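Ovport Table Drinks: README

Contents

1. What the set covers
2. The things on the table
3. Folder layout
4. Labels
5. Known problems
6. Terms of use

1. What the set covers

Ovport Table Drinks is a set of pictures of cups, trays and drink bottles on a table. It was put together at the Lougher site in January as a companion to the Grodmont kitchen set, which has plenty of plates and pans and hardly any bottles. There are 2,035 pictures in the release. Of these, 1,527 are in the main part and the rest are held back for checking.

The subject is a small one: drinks set out on or beside a tray, with the cups waiting to be poured. We kept to ordinary store-bought bottles and light plastic cups. Glasses and mugs are in Grodmont and are not repeated in this set.

2. The things on the table

Tray. Dark teal, rectangular, rounded corners, low raised rim. The surface is glossy and picks up reflections of whatever stands on it.

Cups. Light blue plastic with a flared rim and fine ribs on the outer wall. A cup may be on the tray or off it, and it may be upright or on its side.

Bottles. Clear plastic with a screw cap. Fill level varies from one bottle to the next and is labeled separately (see section 4).

Table. Gray felt with light specks and small dark flecks. Please don't mark the flecks as crumbs — they are labeled as part of the table everywhere in the set.
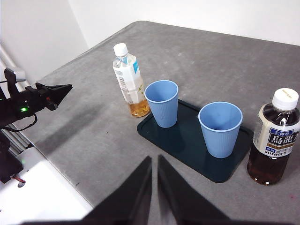

Two cups on the tray, with a low bottle of pale drink behind and a nearly full bottle of dark tea at the right.

3. Folder layout

main/ holds the pictures for general use
check/ holds the held-back pictures
labels/ has one text file per picture, same base name
notes/ has the labeling guide and the list of corrections

Numbering is not continuous. Gaps are pictures we dropped before release, mostly duplicates, and they will not be filled in later.

4. Labels

Each object gets a class (tray, cup, bottle), an outline and a short list of properties.

Position: on tray, off tray, lifted
Cup state: empty, has liquid, can't tell
Bottle fill: empty, low, half, high, can't tell
Drink color: pale, dark, clear, can't tell
Cap: on, off, out of view

Drink color means what can be seen through the plastic. We do not label the kind of drink. Pale amber could be green tea or something else, and the wrapping is not always turned far enough to settle it.

Fill is judged against the whole bottle. When the label covers the liquid line, use "can't tell" unless the clear part above or below makes it plain.

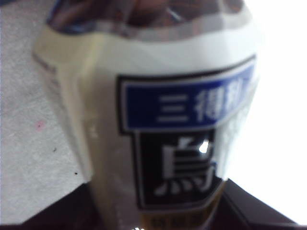
Outlines follow the outside of the bottle, and the label counts as part of it. Earlier drafts had a separate class for the wrapping, but two people outlining the same bottle rarely agreed on where the clear plastic ended, so we merged them. The old wrapping outlines are still in notes/ for 200 pictures if anyone wants them.

5. Known problems

Blur and washed-out areas are left in. They are not flagged.

Small print on the bottles is often unreadable. The set is a poor choice for reading text.

The cup outlines in 45 pictures were redrawn after the first release. If you have the older Pirosix copy, replace the whole labels folder — patching single files will leave the two versions mixed.

Reflections on the tray were sometimes outlined as part of the cup. We fixed the ones we found. Send the base name of any others to the Ovport list and they will go into the next correction file.

6. Terms of use

Free for research and teaching. Keep this README with any copy you pass on, and list your changes in notes/ if you edit the labels.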